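How to Set Up a Play Kitchen Table That Children Can Also Tidy Themselves

Print this page | E-mail this to a friend

When my daughter was small, we had all her kitchen toys in one deep box. She turned the box over, played for a short time, and then everything stayed on the floor until evening. I thought the problem was the child. Later I started to help in the playroom of the Hillel center in Urkbridge, and there I saw the same box and the same floor, so I understood that the problem was the box.

In this guide I explain how I arrange a table for kitchen play. It is not difficult and you do not need to buy much.

Choose the table first

A plain table is best. I like white, because a child sees each thing clearly on it and small pieces do not disappear. A pattern of flowers or letters is pretty in the shop, but a toy grape on a flowered tablecloth is lost very quickly. The height should let the child stand and reach the middle without climbing.

If your table has holes in the top, as some work tables have, check that they are smaller than your smallest toy. Otherwise you will look for peas under the table.

Put the big things down before the food

I always begin with the big pieces, and I give each of them a place which does not change. The colander goes on the left, the plate goes at the back near the middle, and the oven stays on the right. The cups stand between the colander and the oven, closer to the child.

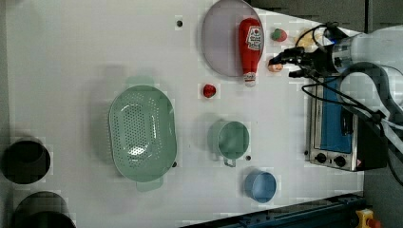 It is important to leave free space in the center. Many parents fill the whole table because it looks generous, but then the child has no place to cook and begins to push things over the side. I keep a space of around two hands wide, and more if two children will play together.

Real kitchen things are often better than toy ones for this part. A real plastic colander is strong, it is light enough for a child of three, and it costs less than a wooden toy one. The same is true for cups. Please do not use glass or thin china, also not "only for today." For the oven, if you put a real one on the table for older children, it must be unplugged and the cord must be away from their hands. For the little ones I prefer a cardboard box with a door drawn on it.

Add only a little food

Now choose the food. I put out five pieces in the beginning, not the full collection. Fruit is good for the first week: a strawberry, a banana, an orange. Children know these from home and they have much to say about them. A banana which is already half peeled, or an orange cut in half, gives more ideas than a whole one, because the child can ask who will eat the other part.

Keep the food together on one side and do not mix it with the cups. My colleague Eylül Tokgöz puts the fruit to the right of the plate every time, and the children in her group now correct her if she forgets. 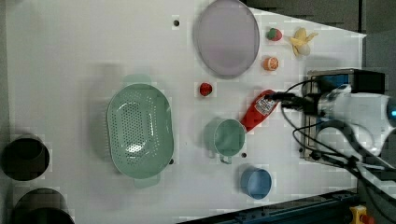

After the fruit you can add one bottle. Ketchup is the favorite in every group I know. If you use an empty bottle from your own kitchen, wash it with hot water and a drop of dish soap, let it dry with the cap off for 2 days, and then close the cap well. I also put a little strong glue inside the cap. Without glue, somebody will open it and taste.

Change one thing each week

When the game becomes slow, do not bring a new box of toys. Take away one thing and bring one other. In April we took out the banana and put in a peach, and the children talked about it the whole morning. The big pieces stay where they are, so the table is still familiar.

Make the tidying part of the cooking

For tidying I use the big pieces as containers. Fruit goes in the colander "to be washed." The bottle lies down on the plate. Cups stay standing where they are. A child can learn these rules in a few days, and you do not need to say "clean up now," which no child likes to hear.

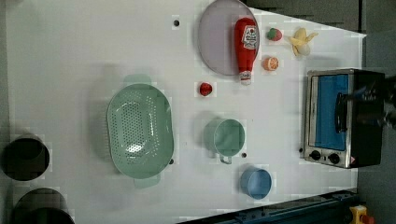
Bottle on the plate, cups in their places, and the fruit still waiting for the colander.

For the first days, do it together and speak slowly. Say the name of the thing and the place: "strawberry, colander." After this, let the child say it to you. If a piece goes to the wrong place, I leave it until the end and then ask if everybody is at home.

Once a week, wash all the plastic pieces in warm water with soap and dry them with a towel. Look for cracks in the small food, and throw away what is broken.

Comments (3)

skolia_mum: We did this with an old colander from my mother and it works well. My son is 2 and he puts his socks in it too, but all right.

R. Uysal: Can you write which glue you used for the cap? Mine opened again after one morning.

Pat in Urkbridge: I would add a tray under the cups, it helps if they play with water.

We use cookies to remember your settings on this site. By continuing to read you accept them. Accept | Learn more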